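8/4/18

The clover is in! I've been going back and forth on this since December, when I sat at the kitchen table with a seed catalog and a cup of tea and decided the strip along the fence was never going to grow decent grass again. It's dry, it's got a maple hogging all the water, and I was tired of looking at straw every August.

So I raked out the dead stuff, scratched up the top inch of soil, and mixed the seed with sand so I could see where I'd already thrown it (this helps so much, the seed is tiny). Joelle Srour from down the street lent me her hand spreader and stayed to watch me walk up and down with it. I watered every morning, very lightly, and on day 9 there was green fuzz all the way to the gate!

The bees haven't found it yet, no flowers so far, but Joelle's patch is two years old and just hums. Hers gets mowed maybe once a month, with the blade up high, and she's never fed it anything. I love that. 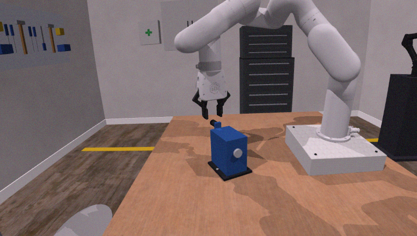
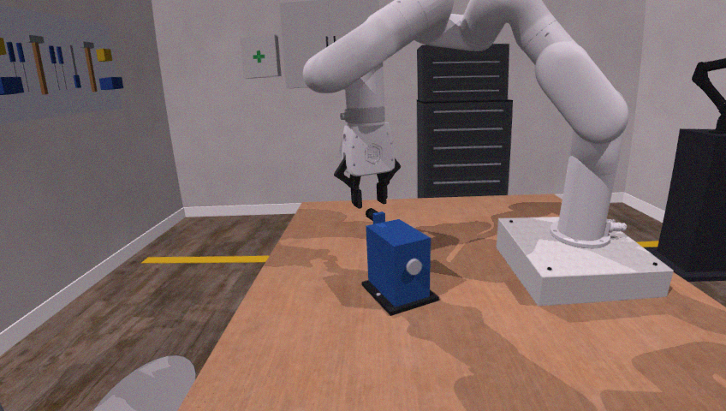
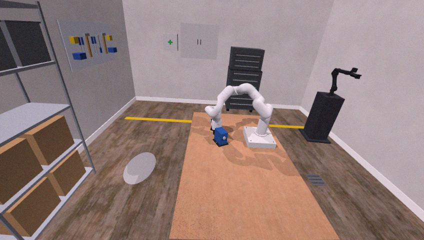 I do have one bare spot by the downspout where everything washed out in that big storm. I'm going to lay a few flat stones there to slow the water down, then reseed once the nights cool off. Carla Hijazi swears by mixing in a little creeping thyme, and I've got half a tray of it sitting on the back steps, so why not? If it takes, the side yard is next, and I can't wait to get started on it. I still need to give Joelle her spreader back, too.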